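Workshop diary, August

6:40 a.m. Humidity in the back room down again, which suits the felt but not the soundboard. Started on the Vokora before breakfast. It is a small upright, straight strung, with an overdamper action, and it has been standing against the wall since spring waiting for a clear bench. The customer wants it playable, at pitch if the pin block allows. I have told him a half step flat is more likely and he has agreed to that in writing.

Took the action out. Four screws, one with a stripped head, removed with the left-hand extractor. Numbered the hammers in pencil on the tail of each molding. A previous technician had numbered them too, from the treble end, so there are now two sets of numbers running in opposite directions. Mine are circled.

Center pins first. Nearly all of the hammer flanges in the tenor are slow. Tested by swing: a good flange should let the hammer pass through several times before it settles, and these stop dead after one or two. The bushing cloth has swollen and there is verdigris on the pins, the usual green wax. I tried shrinking solution on one flange and gave it an hour. It freed up, then went tight again by the time I had made coffee. Repinning the section is the only proper repair. That is 44 flanges if I include the break, and I will include the break.

Old pins pushed out with the decentering tool, bushings reamed by hand, one size up. Pins have to be sorted by half sizes and kept apart, as the difference between a 20 and a 20 1/2 cannot be felt with the fingers and I do not care to put the micrometer on each one twice. My old cigar tin with the cardboard walls is no longer adequate.

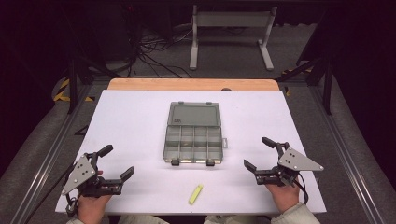 Divided box for the center pins, open, before filling.

Eight compartments, so sizes 19 through 22 1/2 in halves, one size to a compartment, thin to thick. Anything heavier stays in its paper packet. Labels to go on the inside of the lid, where the oil from my hands will not reach them.

11:15 a.m. Telephone call from Tien-fu Chung about the Winer grand. He has measured the downbearing and finds it negative across the two middle bass notes and barely positive elsewhere. He asked whether I would shim or recap the bridge. I said to leave it alone until he has read it again with the strings let down and the board given a week to settle. A seasonal swing could account for half of what he is seeing. He also has a spare set of dampers for the Bivach, wrong profile for the bichords but the felt is sound, and I can cut it down.

Afternoon on the hammers. Filed with 100 grit on a paddle, finished with 800 across the strike point only. The grooves in the octave above middle C were deep, and I took off more felt than I like. The shoulders are still firm. I will not needle anything until the action is back in and regulated - voicing a hammer that strikes off center is time spent twice.

Glue check on the three loose heads. Old hide glue, crystallized, came away clean with a light twist. Scraped, warmed, reglued with fresh hot glue and set against a straightedge. Left overnight.

One error to record. I reamed the first two flanges dry and too fast, and they are now a full size over. They will take a 21 1/2 and should hold, but the friction on both must be checked with the gram gauge before they go back on the rail.

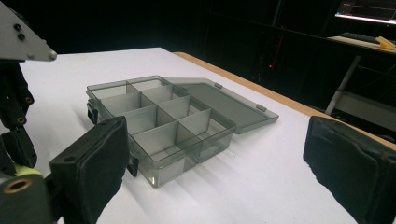

To do tomorrow

Finish repinning the tenor. Check the reglued heads for square. Order bushing cloth from Pylypenko, the thin red, and ask whether they still sell bridle straps with the cork tips. Torque readings on the pin block, every fifth pin, before I promise anything about pitch. Sharpen the reamers.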